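Note-taking by hand: handout for week two

Hi all, Ezequiel Ocampo again. I promised to write up what I rambled through in January, so bring this to the Brurnbridge room next time.

First thing: you're not a tape recorder. I talk at a speed your hand can't match, and I don't want you to try. Listen for a minute, then write one line in your own words. If you fill more than a page in 60 minutes, you're probably copying me – slow down.

I use a wide left margin. Main notes go on the right, and the margin stays blank until evening, when I go back and write questions in it. My old teacher at Camacho made us do this in pencil and I grumbled for a whole term (sorry, I get it now!).

Abbreviations: make up your own, but keep a key inside the cover. I have 18 of them and I still forget the one for "therefore."

Then there's paper. Plain, ruled, dotted, I've tried them all, and any notebook that lies flat is fine by me.
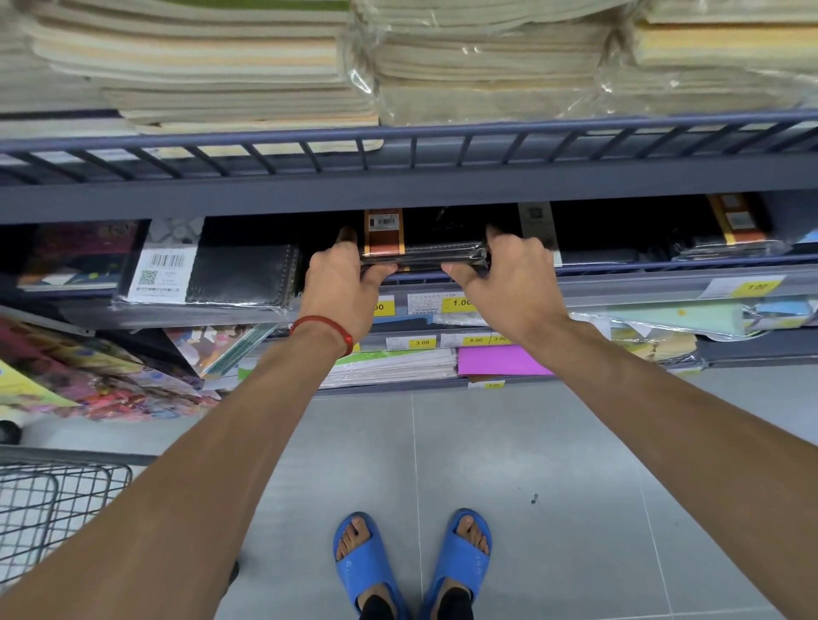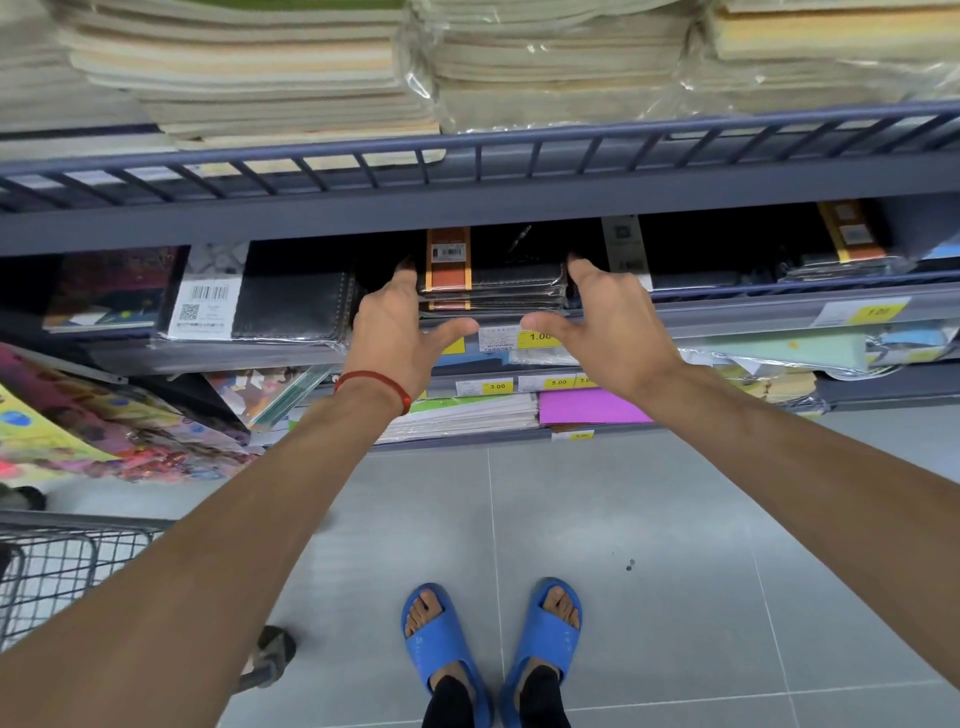
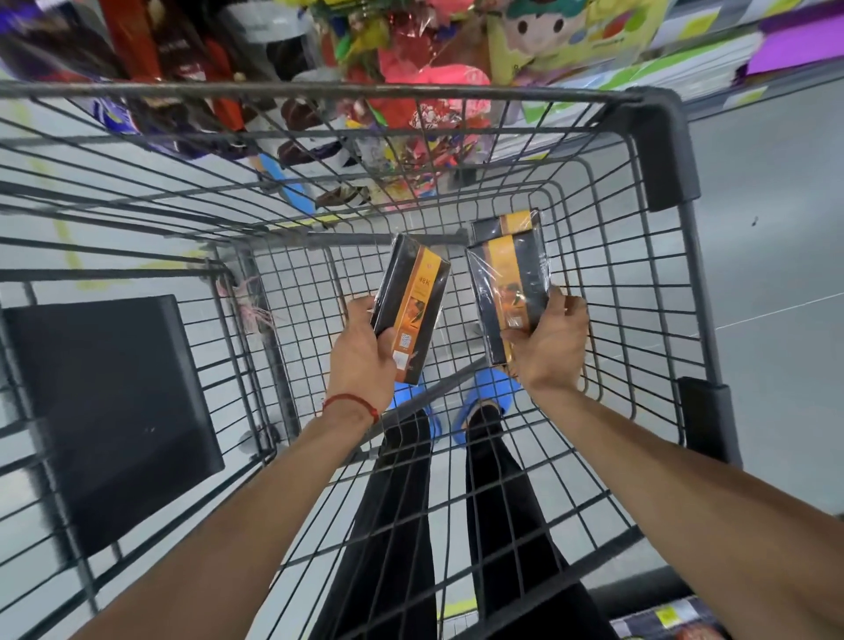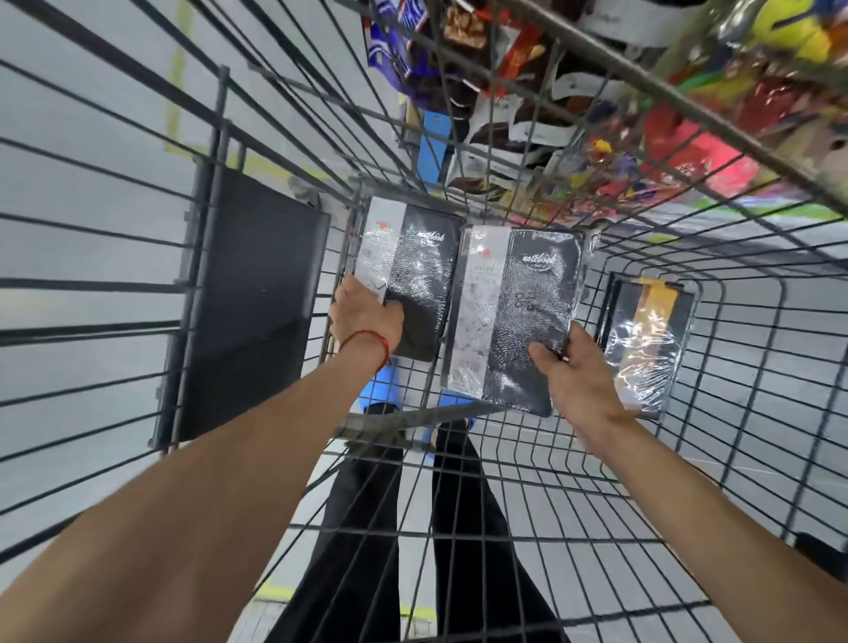 Number your pages before you start and leave the first two for an index. Mine says things like "tides, p. 14" and it saves me so much flipping before exams. For next time, bring one page of notes from any other class and we'll swap.

Comments (3)

drurna_kay: does the margin thing work for math?

E. Ocampo: Yes! Put the rule you used in the margin, next to the step.

Tomlin: I missed week one, is that handout still up?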